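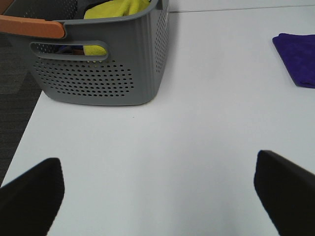
Grey basket, orange handle, current contents yellow-green and charcoal.

HOUSE NOTES: The basket question

Members with long memories will recall that in February we announced the end of the Great Cloth Heap, the soft mountain that had been forming at the bottom of the cleaning cupboard at Flamholm for as long as anyone cared to admit. The Heap is gone. Its last remains went to the textile bank, apart from one item that nobody was willing to carry, and which we shall not discuss.

In its place we have baskets. The plan was to buy two and see how we got on. Kollico, from whom we order most things of this sort, had a better price if you took 5, so we have five. Three are in use, one is holding the lost gloves and one is holding the other one.

They are grey plastic with holes in the front and up the side, a slot to get your fingers through and an orange handle. The colour of the handle caused more debate than the new boiler did. Terracotta, said one camp. Burnt orange, said the other. The Skorkow house, which has the same baskets, calls it "brown" and has moved on with its life.

The holes matter, as it happens. Our old tubs had solid sides, and a damp cloth dropped into one of those on the way out of the door would be a good deal more interesting by the time the next group arrived. Air can get in and out of these. Please don't take this as permission to put dripping things in them. Wring it out, hang it over the rail by the sink, and put it in the basket when it has stopped making a puddle.

Now to the system, which was agreed at the spring meeting and has been followed by several people.

Yellow-green cloths are for tables and worktops. Dark cloths are for floors, boots, the stove and whatever it is that happens behind the cooker. They may share a basket when clean. They may not share one when dirty, and a dark cloth that has been across the hall floor should never again meet a table, however thoroughly you feel you rinsed it.

Used cloths go in the basket by the back door, and the last group out takes that one to the machine. Sixty degrees, no softener. Softener leaves a coating on this type of cloth and after that it just pushes the water about, a complaint we had in writing from the Gunnlaugsson Room three times last winter. Dry them flat or on the line, and fold them if you have it in you. A loose bundle is fine as long as it stays below the rim, and yes, we are aware that it never does.

A stocktake in the spring found we owned 186 cloths, for a building with seven tables. We will not be buying any more. If you have been kindly bringing your own from home, thank you, and please take them back.

Anyone with strong views on labelling the baskets should put them in the book in the hall. Views on the handle are closed.

Posted in: Around the House, Cleaning & Kit
Flamholm House Newsletter, 7/15/22 | Contact the office | © Flamholm House | Back to top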